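Home > Community Help > History Contest and Research Projects

We use cookies to keep you signed in and to measure traffic. Accept | Manage settings

Print this page | E-mail this thread

Word count on a process paper, and whether translated captions count

Posted by Theda Thiele

My daughter is entering the regional history contest in the individual exhibit category. Her topic is the 1848 petition movement in Erkow. The rules sheet from her school gives a limit of 500 words for student-composed text on the boards and the same limit for the process paper. Her draft process paper is at 893 words without the bibliography.

Two things are unclear to me. First, does the annotated bibliography count toward the process paper limit? Second, six of her primary sources are in German, and she translated short passages herself for the boards. Are those passages student-composed text or quotations? The teacher is out until Thursday and the boards go to the printer before that.

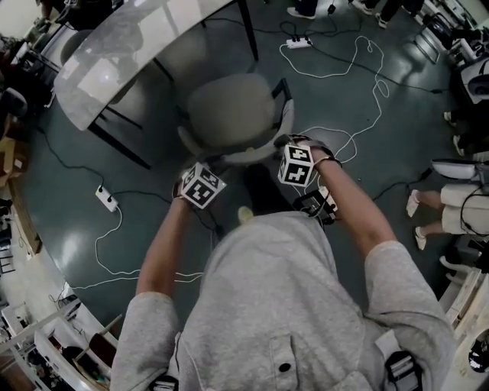 Office chair, gray upholstery, with armrest.

Share (6) | Save thread

Helmut Baumgart

I judged exhibits at the Zodorow regional for several seasons. Under the rules we used there, the title page and annotated bibliography were outside the process paper count. Everything else was inside it, including headings. At 893 she has to cut 393 words.

The usual place to cut is the retelling of the topic. The process paper is supposed to cover how she chose the subject, how she did the research, how she built the exhibit, and what her argument is. Students tend to spend half of it on the events themselves, which the judges have already read on the boards.

On translations: we treated a direct translation of a source as a quotation, so it did not count, provided the credit line named the source and said "translated by the student." A paraphrase in English is student-composed and does count. If she has shortened a passage and smoothed it over, call it a paraphrase and count it. Dates count as one word each – so do initials and numbers.

Your school's sheet may differ from ours. Check the edition printed on it.

Jucélia Vasconcelos

just cut the adjectives, my son got his down by 100 words that way. also the Moodley library has a German dictionary of old handwriting if she needs it

Anayeli Bermúdez

Helmut's reading matches mine on both points. One addition on the bibliography. For a translated passage, the entry should cite the original document, with the archive and the box or folder, and the annotation should state that the translation is hers. Keep the German text in a folder at home. A judge may ask in the interview how she handled a particular term, and "petition" in particular had more than one equivalent in that decade.

For the printer, I would send the boards with the captions as separate strips. If the teacher reads the rule differently, she can replace a strip without reprinting a panel.

3 replies | Was this page useful? Yes / No

E-mail this thread | Print this page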